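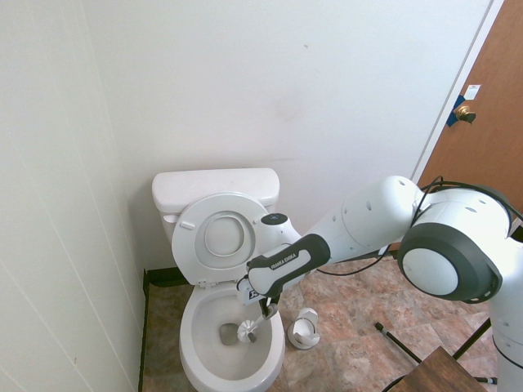 Visit report: Perkness sanitaryware works, Ternitz
August 25, 2018

The Ternitz plant casts and fires vitreous china, mainly floor-standing toilets and pedestal basins. Orysia Sydorenko, the kiln supervisor, led the tour. Our group started in the slip house, where clay, feldspar and quartz are blended with water and left to age before casting.

Casting is done in plaster molds. Each mold gives nearly 408 pieces before the plaster gets too soft to hold an edge. The rim and bowl are cast apart and joined by hand while both parts are still damp - Hnat Melnychuk showed us the joint on a sectioned piece.

Glaze is sprayed in booths after drying. The tunnel kiln is on the floor below, and the line can hold 449 pieces between loading and unloading. Shrinkage across drying and firing is 9 percent, so the molds are cut oversize to match.

Inspection covers flatness of the foot, pinholes in the glaze and a flush test. Pieces with small glaze faults are patched and fired again. Cracked ones are crushed for filler.

The mold shop was closed for repairs. Visits run again in April, with groups limited to 8.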